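**Sep 13, 2019**

# Duty solicitor's assistant (police station and magistrates' work), Drimovport

Albers is a small criminal defence practice on the quay at Drimovport, and we're looking for someone to join us in October. We love this work! Much of it is road traffic – drink driving, careless driving, people about to lose a licence they need for their job – with a steady run of shoplifting and public order cases from Nullstead.

You'd be sitting in on client meetings from your first week, reading custody records, chasing disclosure and taking notes at court. Last year we dealt with 142 police station call-outs between us, so you'll see plenty.

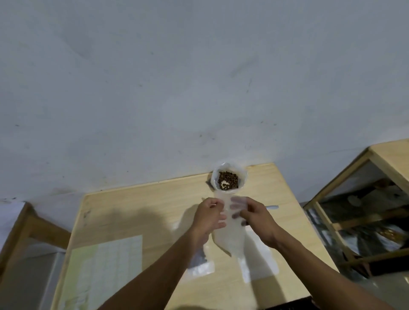
Do I need a law degree?

A law degree is welcome, but we'd be just as glad to hear from legal executives in training, former court clerks or anyone who has worked with people having a bad day.

The post is 35 hours a week, plus 2 evenings a month on the call-out rota, paid extra. Court starts early, so we're usually in by 9. You'll need a driving licence, as the Grillholm custody suite is a fair way out and the bus stops at teatime.

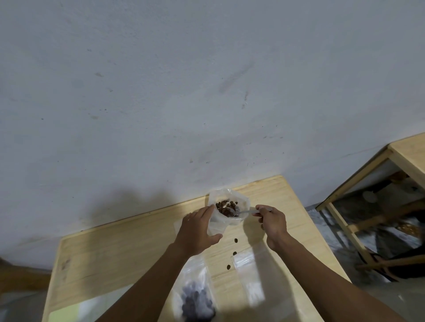

Training is a big part of the job. Sofia Koutsoukos will take you through station accreditation at your own pace, and we pay the exam fees and up to £50 a month towards books and travel.

To apply, send a CV and one page on why defence work appeals to you to Lenni Hirvonen at the Drimovport office. Questions beforehand are very welcome – do ring and ask for Lenni.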